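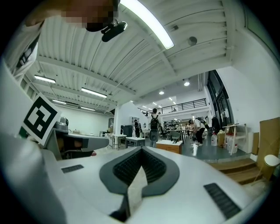

主题:铁皮顶的库房,灯管到底该顺着瓦楞装还是横着装

版块:仓储与工作间改造

铁皮顶下的人(楼主)
先交代背景。我们租的库房在Bondau物流园后排,白色瓦楞铁皮顶,中间有白色横梁,灯是长条荧光灯管,一排往里延伸,越靠里看着越暗。白天凑合,下午五点以后我在最里面的货架找东西,基本靠手感和信仰。
房东说"灯都是亮的呀"。没错,都是亮的,月亮也是亮的。
想请教:一、换LED管值不值;二、灯的方向要不要改;三、顶上不做吊顶会不会后悔。预算有限,尊严可以商量。

老梁不老
先答三:别吊顶。我前年二月吊了,四月拆了。夏天吊顶上面那层空气能煎蛋,冬天老鼠在里面开运动会,项目比我们公司年会还丰富。
白色铁皮顶本身就反光,你吊一层灰扑扑的板子,等于花钱把灯调暗。

Gudico售后小陈
值得换。注意镇流器,有些LED管要拆镇流器直接接线,有些是兼容的,买之前看清楚。装错了轻则不亮,重则老板很亮。

三号门
楼上是卖灯的吧,ID都不遮一下。

Gudico售后小陈
遮了就不诚信了。我说的又没错。

三号门
没说你错。我是说荧光管没坏之前没必要换。里面暗八成是灯管老化加灰尘,搬个梯子擦一遍先。我们库房擦完,同事以为换了新灯,还去谢了老板。老板收下了。

铁皮顶下的人(楼主)
擦过了,上个月擦的。擦下来的灰可以再盖一间库房。亮了一点,大概百分之七,凭感觉测的。

Sarmīte Uibo
我在拉脱维亚做过几年仓库规划,中文一般,请大家原谅。灯的方向要看货架,不看屋顶。灯管应该和通道平行,挂在通道正上方。如果横跨货架,一半的光照在货架顶上,那里只有灰尘在看书。

老梁不老
"只有灰尘在看书",您这中文比我强。
不过我不太同意。通道方向是会变的,货架一年挪两回,灯总不能跟着搬家。固定支架打在横梁上最省事,均匀就行。

Sarmīte Uibo
货架一年挪两次,说明第一次没有规划。

三号门
哈哈哈哈老梁中箭。

老梁不老
我们那叫灵活。

搬砖不搬家
我站折中:装轨道。灯挂在轨道上能滑,改布局的时候不用重新走线。我用的Pacheco的轨道,滑是能滑,就是滑动时声音像猫被踩了尾巴。另外铁皮顶热胀冷缩,支架别直接打在薄瓦楞上,打在横梁或者檩条上。自攻钉直接上瓦楞的后果就是漏雨,而且永远漏在最贵的那箱货上。

铁皮顶下的人(楼主)
已经有两处漏了,一处在门口,一处在发票柜上方。我开始理解去年的账为什么是糊的。

Gudico售后小陈
漏水那边先断电再说灯的事,这个不开玩笑。先补漏,找电工看一下线路,受潮的灯具别接着用。

三号门
这条我给他点赞,虽然他卖灯。

Sarmīte Uibo
同意,先屋顶,后灯。还有色温,检查标签和颜色的地方不要用太黄的灯。我见过有人把米色和白色的外箱混装了整整一车。

搬砖不搬家
那个人要是姓周,可能是我表哥。

铁皮顶下的人(楼主)
总结一下我目前的方案:屋顶先找人补,用Brurkar的丁基胶带配防水垫片;灯换LED,顺着通道走,支架打横梁;最里面那段加密,灯距从现在的宽度缩一缩。报价单上一共18根管子。房东答应出一半的钱,条件是搬走时灯得留下。

老梁不老
让他把"一半"写进合同。我房东当年也说一半,后来发现他指的是一半的梯子。

铁皮顶下的人(楼主)
已经发消息了。他回了个大拇指,我去问问这算不算签字。

三号门
不算。截图留着。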